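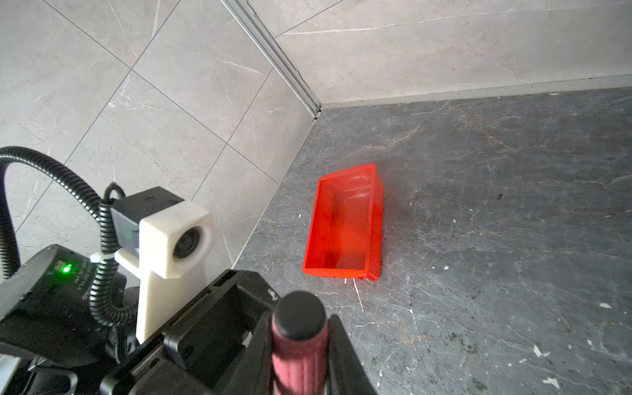 Figure 1. Red-orange plastic tray on the floor, close to a tiled corner.

Student projects > Housing and environment > Drying laundry indoors

Drying laundry indoors and damp in shared flats

Anastasia Dimitriou and Joonas Pelkonen
Supervisor: Hanne Kallio

Last updated: 15 April 2022

1. Background

Most students in Destley live in shared flats without a garden or a balcony. Washing is dried on racks in bedrooms, over doors and on radiators. A full load holds a good deal of water when it comes out of the machine, and all of it ends up in the air of the flat. If the windows stay shut the water settles on the coldest surfaces, usually the window glass and the outside wall behind the wardrobe.

Our question was whether the place where washing is dried makes a difference to the humidity in the bedrooms. We did not try to measure mould.

2. The flats

We used two flats in the same block on Cutton Road. Both have the same layout, with a kitchen, a bathroom and bedrooms off one corridor. Flat A has an extractor fan in the bathroom that runs on after the light is switched off. In Flat B the fan stops with the light. Jadwiga Jasińska kept the records in Flat B and we kept them in Flat A.

3. Method

The work was done in March, when the heating was still on in the evenings. Each flat dried five loads in a bedroom and five in the bathroom with the door closed. The clothes were weighed in a plastic tray on kitchen scales before they were hung up, and again when they felt dry to the touch. The weight of the tray was taken off both times.

Humidity was logged by a small sensor on a shelf in the bedroom, away from the radiator. The sensors were lent by the department and had been checked against each other overnight. Windows were kept shut while the washing dried and opened afterwards.

One load in Flat A weighed 3133 g before drying and 2424 g after, so 709 g of water went into the room. This was the heaviest load we recorded. It was mostly towels and a pair of jeans.

4. Results

Bedroom humidity rose every time washing was dried in the bedroom. The rise started soon after hanging and was steepest in the first part of the evening. It fell slowly overnight. In both flats there was water on the inside of the window the next morning after the larger loads.

Drying in the bathroom gave different results in the two flats. In Flat A the bedroom readings hardly changed. In Flat B they went up, though less than when the rack was in the bedroom. We think damp air was getting under the bathroom door, which has a wide gap.

Clothes took longer to dry in the bathroom in Flat B. Thick items sometimes needed a second night.

5. Problems

The loads were not all the same size. People also cooked and took showers as normal, and we only have rough notes of when. One sensor in Flat B was moved to a windowsill for an evening by mistake and we left those readings out. With only two flats we cannot say how much of the difference is down to the fan.

6. Suggestions

Where there is a working fan, the bathroom with the door shut is the better place for the rack. An extra spin before hanging would cut the water released, and we would like to test this next. Tuulikki Toivonen has offered the use of her flat, which has a dehumidifier.

Thanks to our flatmates for putting up with the racks.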